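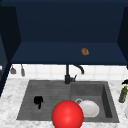 August, 7.40 p.m.

The memorial service for the late Keith Treloar was held this afternoon at Flindon chapel. The register shows 124 signatures. Maddocks, the funeral directors, conducted the arrangements in accordance with the family's written instructions, and the cortège arrived at the appointed time.

The address dealt with his service in the engineers, his years at the Udix works and his long tenure as keeper of the parish burial records. During that tenure he transcribed 2,907 entries by hand. The second hymn was taken too slowly.

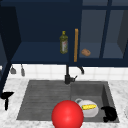

Tea was provided afterwards in the hall. His sister asked that the guestbook remain open until the end of the month, and I have agreed to this on behalf of the chapel. Several former colleagues from Tusto were unable to travel and will send their tributes by post.

Donations in lieu of flowers came to £254, to be applied to the repair of the north wall, as he wished. Maddocks left 60 orders of service unused. I have retained two for the archive and passed the remainder to the family.

The notice for the newspaper is still to be written. His date of enlistment must be confirmed before it is submitted, and I shall write to his sister in the morning. The registers are back in the vestry cupboard and the key is with me.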